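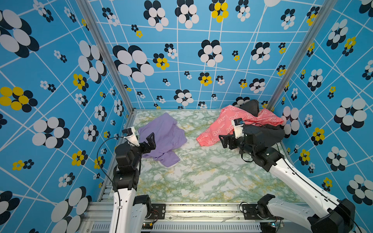
Figure 1. Garment cell with patterned wall panels fitted, both arms over the work floor.

Projects > Equipment Trials > Skuvico Bench Cell > Progress Reports

Search reports Enter keyword or project code Go

Filed under: Equipment review, Textile handling

Skuvico two-arm bench cell: second progress report
Prepared by Rokeya Debnath for the Plonari equipment fund
Tuesday, October 6, 2026

1. Scope of this period

The grant covers a hands-on review of the Skuvico bench cell as a kit for textile handling work in small labs. The first report dealt with delivery, assembly and safety checks. This one covers setup stability, recording, and the first block of folding and sorting runs. Cost findings are held for the final report.

2. Configuration under review

The cell is the standard two-arm version. Both arms bolt through black mounting plates to an aluminum extrusion rail at the front, and each carries a parallel gripper with a small wrist camera on a white bracket. The wall panels are the printed set (blue ground, white grid lines, large flowers). The floor is the marble-effect sheet. Plain gray panels were used until August and will be refitted for the comparison runs in section 6.

Garments are placed by hand at the start of each run. The operator drops them without arranging them, so starting positions vary. Figure 1 shows a lavender-purple garment near the left gripper and the right gripper pressed onto a coral-pink one, with a charcoal garment partly underneath it. Overlaps of this kind are logged as class C starts.

3. Work completed

Runs attempted to date: 3,000. Runs accepted after review: 1,844. A run is rejected if a camera stream drops, if either arm stops on a torque limit, or if the operator marks it void. Most rejections came from dropped streams in the first two weeks, before the hub was changed. Class C starts make up 191 of the accepted runs, below plan.

All accepted runs have been checked for time alignment between the two wrist cameras and the fixed camera. The labels are complete for single-garment runs and partly done for the rest.

4. Findings on the kit

Rail and frame. No loosening at the mounting plates was measured at the weekly torque check. The corner posts hold the wall panels square.

Grippers. Grip on knit fabric is acceptable when the fingers close on a raised fold. On flat fabric the fingers tend to slide, and the arm has to push the cloth into a ridge first. This adds time to each pick. Trollier sells a softer finger pad in the same bolt pattern; a set is on order.

Cabling. The supplied wrist cables are longer than needed. On the left arm the slack hangs in a wide loop and has caught on the elbow 3 times. We have asked Skuvico for a shorter cable and a clip. Their reply gave a part number but no ship date.

Camera brackets. Rigid enough for the work. Calibration drift between weekly checks stayed within the limit set in the test plan. The bracket stands proud of the gripper and limits approach to the rear corners.

Software. Version supplied with the kit was used throughout. The recording tool does not warn the operator when a stream drops. A local script now does this.

5. Issues open

Corner reach remains the main problem. Garments bunched against a back corner are difficult for either arm to pull clear, and operators void many of these runs. Stoyanova, the reseller, has offered a longer link on loan. Fitting it would change the arm geometry and require a repeat of the calibration work, so a decision is requested from the fund before we accept.

The supplied manual has no wiring diagram for the small circuit boards at the rail. We traced the left one by hand.

6. Next period

Complete labels for multi-garment runs. Collect further class C starts. Fit and test the Trollier pads on one arm only, with the other kept as supplied. Refit the gray panels and repeat the single-garment set to measure the effect of background pattern on garment detection.

No change to the budget is requested. The finger pads are covered by the consumables line.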